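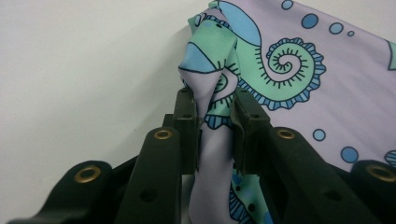

I keep being told the thirds fold will change my life. Fold lengthways, fold up, stand it in the drawer like a file. I have my doubts, and I run the kit table for a children's swimming club, so I fold a lot of small slippery things.

Today's test piece is lavender with seahorses all over it. Smooth, a bit shiny. Cotton stays where you put it. This sort of stuff has other plans.

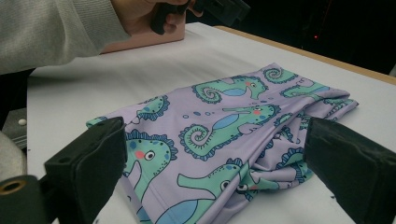
Linunby Juniors, Kit and Lost Property

First go gave me a sort of rectangle, rumpled down one side. Orlando Taipe says you have to press each crease with the flat of your hand. Orlando also says it takes 2 seconds an item. I'd like to see him do a full crate.

Jhair Chambi rolls everything. Rolled things come undone in our crates, so I'm not having that either.

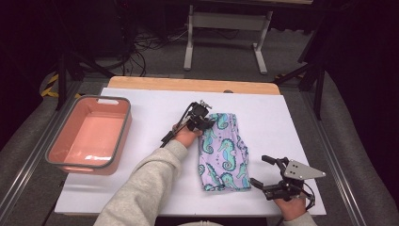

What I'd keep from the method

The lengthways fold. Tall and narrow does sit better on a flat white table than my usual squashed square, and you can still see the pattern, so parents can spot their own child's things without digging.

What I'd drop: the standing up. The Retumard video has 59 items upright in one drawer. Ours go in a bin and get rummaged through by 60 children.

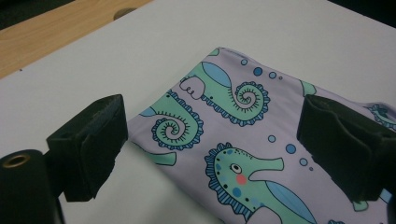 Seahorses, folded. Bubbles too.

Will I still be doing it this way in July? Ask me after the Cabrera gala. If the pile's a heap again I'm going back to squares.

And no, I'm not buying the Zurka folding board. Stop sending me the link.

Last updated: Jun 28, 2023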